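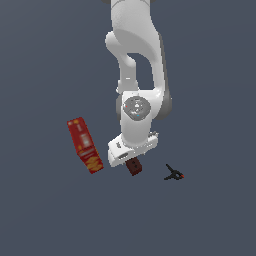

Okay, morning everyone, can you hear me at the back? Good. (Wait for the door to close, people always come in late from the coffee.)

I'm going to talk about bread. More exactly, about what happens when a small bakery starts selling bread to people who used to buy it somewhere else, and how we at Drendine got that wrong for most of a year and then got it a bit less wrong.

Quick background. We opened with one oven and 12 loaves in the window. I remember the number because Liviu Tănase, who was our very first customer, asked if that was all of it. It was! He bought two and came back in the afternoon to tell me the crust was too dark. He still says the crust is too dark.

Next slide.

So, price. I want to spend real time on this one, so if I start rushing, somebody wave at me. Our sourdough cost more than the supermarket loaf, everybody knew it, and I got very defensive. I put up a sign explaining the flour. I put up a second sign explaining the fermentation. Sânziana Munteanu, who ran the counter back then, took both signs down one evening and put out a plate of buttered slices, and I was annoyed for a whole week – then I looked at the till and stopped being annoyed.

Pause here. Ask who in the room gives out samples. Ask who has stopped doing it and why. (Let two or three people answer, don't jump in.)

The sizes story. We only sold big loaves, because I like big loaves. They bake better, they keep longer, and I think they look great on a shelf. But a lot of our regulars live alone. Vasilică Matei used to buy a whole one and give half to his neighbor over the fence, and then the neighbor moved away and we stopped seeing Vasilică. I didn't put those two things together until I bumped into him at the post office! We started selling halves the next week. Same dough, same oven, one extra cut with a knife. In our first September with halves we sold 2,562 loaves, counting two halves as one, and I had been hoping for 3,000, so please don't think this is a miracle story. It was still our best month up to then.

Next slide, the Stollero one.

Wholesale. Stollero is the café two streets over, and they wanted rolls by six in the morning. I said yes before I'd done any math. We lost money on those rolls all winter. Teodor Bogdan did our books, and he had circled the line in red three months running and I kept saying it was good advertising. If you take on a café, work out the delivery first – the driving, the crates that never come back, the phone call at ten at night asking for 39 extra.

(Skip the flour supplier bit if it's past half past ten. It's long and only the Cokura people will care.)

Last part is leftovers. We do breadcrumbs, we do a bread pudding that sells out when it rains, and the rest goes in a basket by the door at half price after five.

Then questions. Tudor Vasiliu has the microphone, so put your hand up and he'll come to you.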